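Kiln and studio check — my list, with this month's comments

A few of you who fire at home asked what I go through before I switch anything on, so I've typed up the sheet from the wall by the back door and added what I found this time. My kiln is a front-loading Abella, so if yours opens at the top some of the lid stuff will be different. I do the whole lot on a Monday morning with the power off at the isolator.

1. Isolator off, plug and cable looked over
OK. Cable has a bit of slip on it from when I dragged a bucket past, wiped off. No browning round the plug, no soft spots.

2. Clear space all round the kiln
Not OK, then OK. I'd stacked flattened boxes from the Pramholm fair down the left side, which is a terrible place for them and I knew it when I did it. They've gone in the car for the tip.

3. Elements
OK. Second one up on the right is starting to lean out of its groove. I haven't pushed it back because they snap like breadsticks when they're cold! I'll get it done when the others need changing.

4. Brickwork and door seal
OK-ish. Hairline crack across the floor brick, same length as last time (I pencil a mark at each end so I can tell). Hoovered the crumbs out. Door closes snugly.

5. Thermocouple
Replaced. The tip was flaking and I'd had two glaze firings come out a bit underdone — the matt green was dry as a biscuit — so I wasn't going to chance another. New one is from Rament and it fitted the old hole without any swearing.

6. Shelves and props
10 shelves looked at, 6 put back in the stack. The others need grinding and a fresh coat of bat wash. I tap each one with a knuckle and listen, and a dull one goes straight out. One was dull. It's now a stepping stone.

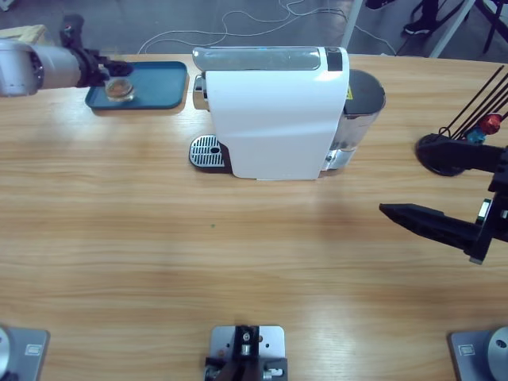
7. Controller
OK. I set it to stop at 2,000°F, partly out of habit from my old American recipe books, and checked that against the cone chart before saving it. Door switch tested, and it does cut out when I open up.

8. Ventilation
OK. Fan runs, flap outside opens. There was the start of a nest behind it last spring, so I go round and look with a torch now. Nothing in there but leaves.

9. Glaze buckets and dry materials
Mostly OK. Lids on, all labelled apart from one mystery white. I'm fairly sure it's the Latau satin but fairly sure isn't good enough, so it's been marked DO NOT USE until I've fired a test tile. Masks are in the tub and the filters are in date.

10. Floor
Needs doing again. Wet mopped, never swept, and I still found dust under the wedging bench. I need to pull that bench right out, and it weighs a ton.

11. Extinguisher and first aid box
Extinguisher OK, needle in the green. First aid box was out of burn gel and down to the silly little round plasters. Both on the shopping list.

12. Firing log
Up to date. The meter for the kiln circuit reads 1,616, written in the back of the book where I'll find it next time.

Still to do: grind the shelves, test tile for the mystery bucket, burn gel, move that bench. First bisque goes in once the shelves are dry.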